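Minutes of the July meeting of the open day group
Skukard Makers' Society, upstairs room
July 30, 2019, start 7.00 pm

1. Minutes of the last meeting
Agreed as a true record, with one correction: the kettle was a gift and should not have been listed under spending.

2. Matters arising
The side door now has a new lock and two keys. The cracked paving by the ramp has been reported again. The hire hall has confirmed our October date but wants the form back by the end of next week. The secretary has it.

3. The robot demonstration visit
Most of the meeting went on this, and quite right too. Nine of us went over to the Filtano workshop on the Saturday before last to see their arm, which they call Arnaud, and everyone who went came back wanting to talk about it at once. The chair asked us to take turns.

The hosts had set up a white table with everyday household things for Arnaud to handle. They started with easy items (a sponge, a plastic cup) and moved on to the ones they find hard. The screen beside the table showed what the little camera at the wrist was picking up, and several members said that watching the screen was the best part of the morning. You find yourself leaning in with it!

The basket got the most discussion. A woven side gives the fingers no flat patch to close on, and the hosts told us that a dark weave on a pale top is good for finding the edge but much less good for judging depth. We were surprised how much thought goes into the last few centimetres of any move. 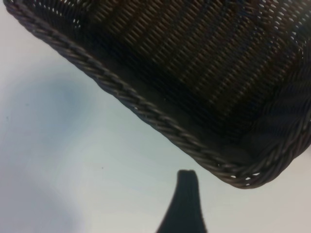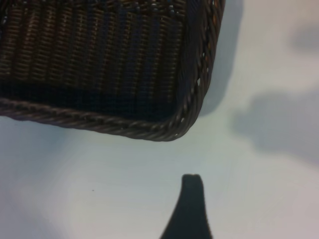

Wrist camera, both times: the corner of the basket, with the braided rim and one gripper finger.

Asked by a member: can visitors have a go at driving the arm themselves on our open day?
Reply from the visit party: Filtano are happy for visitors to steer it by hand, one at a time and aged 12 or over, as long as one of their own people stands at the stop button.

Other points noted from the visit:

Arnaud works from practice runs in which a person guides the arm through the job. The hosts have saved 1409 of these so far, 644 of them with baskets and boxes. One member wanted to know if the failed tries are kept as well. They are, and the hosts find them very useful.

The noise was far less than feared – you could chat over it quite easily.

The arm needs a solid table. Our folding ones will not do. The old workbench from the back store was suggested and there was warm support for this, though it will take four people to shift it.

Two members would have liked more time on how the fingers are made. The hosts print their own and have tried a good many shapes, and they have offered to bring a tray of old ones for people to pick up and compare. Accepted with delight.

4. Plans for the open day
Agreed to invite Filtano to show Arnaud in the main hall, in slots of 20 minutes with a gap between for questions. Agreed that the screen should be on the end wall, high enough for those at the back.

The Pana sewing group will have the small room as before and have kindly offered to lend us some baskets of different sizes. The secretary will ask if they mind them being squeezed.

Leaflets: the printer's price for 4000 was thought fair. One member felt we still had plenty left over from last time, but those have the old phone number on them. Order to go ahead once the slots are fixed.

5. Any other business
The soldering evening is full. A second one may follow if a room can be found.
Lost property: one grey scarf, one tape measure.

6. Next meeting
Same room, same time, last Tuesday of next month. Those helping to move the workbench are asked to come half an hour early and wear sensible shoes.

Meeting closed at 8.50 pm.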